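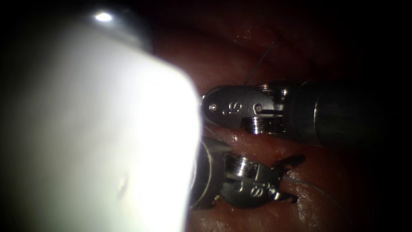

Okay, hello everyone, and thanks for squeezing in after lunch. I want to talk about light, and mostly about why caves look so terrible in our photos. I've been caving for 12 years and for the first 8 of them I came home with the same two pictures: a wall of black, or a wall of white. Have a look at what's up on the screen while I get my water. It has nothing to do with caves, but it has both my pictures in it at once! The pale thing on the left is so bright it nearly glows, the corners have gone black, and in between there's a patch of reddish-brown tissue, wet and shiny, where you can make out the little folds. Hold on to that middle patch. It's what we're after tonight underground.

(Pause. Ask who has a headlamp with them. Lots of hands, hopefully.)

Start with the headlamp, as it's what everyone has. The trouble is that it sits right above your eyes. Light goes out, hits the rock and comes straight back down the same line, so every bump is lit from the front and you lose all the shape. Take it off your head. I mean it, take it off and hold it out at arm's length, low and to the side. The first time Gudrun Hovland made me do this was in the long passage at Kirgate, and I think I said a rude word. There was a whole wall of ripples there that I'd walked past for years.

(Do the demo with the egg carton. Lamp in front first, then from the side. Lights down for this, ask Sylvain.)

See how the shadows come up? Same carton, same lamp. Now bring it round a bit further, nearly behind. The edges go bright and the rest drops away, and that's lovely for straws and thin curtains, where the light comes through the stone and you get that honey colour.

Next, wet rock. Wet rock is a joy and a pain. It gives you sparkle, and sparkle tells people the place is alive, but each little bright spot is a spot with no detail in it. Move your lamp a hand's width and they all jump somewhere else. So move it, look, move it again. Sylvain Lemaire (wave, Sylvain) hangs a bit of baking paper over his lamp and gets big soft shines where I get pinpricks. Keep the paper off anything that gets hot, please.

Then there's the thing that's too close. Your mate's helmet, your own glove, a boulder by your elbow. It catches all the light because it's nearest, and the camera gives up on everything behind it. Twice as far away means a quarter of the light, and in a cave you really feel that. Either light the back separately or get the near thing out of the way. I go for out of the way, I'm lazy.

(If time is short, skip to the Candau story.)

Candau, last March. We wanted the big chamber, and we had 36 minutes before we had to turn round for the rope. Three of us with lamps, camera on a rock, shutter open, everyone walking a different line and painting the walls as we went. Lu was our code word for "lamp off" -- short, and it carries well over water. The first go was a mess. The second had my legs in it. The third is the one that's on the club calendar, and I still grin when I see it in my kitchen.

A word on dust and breath. If you've just climbed something, you're steaming. Hold your breath for the shot, or stand downwind of the camera, or your side light will turn into a nice grey cloud.

(Hand round the Votbridge prints. Remind people to hold them by the edges!)

I've got 3,000 cave photos at home and I'd happily show you a dozen, so ask me over tea if you want more. Spare lamps are on the back table, and the cupboard under the stairs is properly dark if you'd like to try the side light on your own hand. Questions?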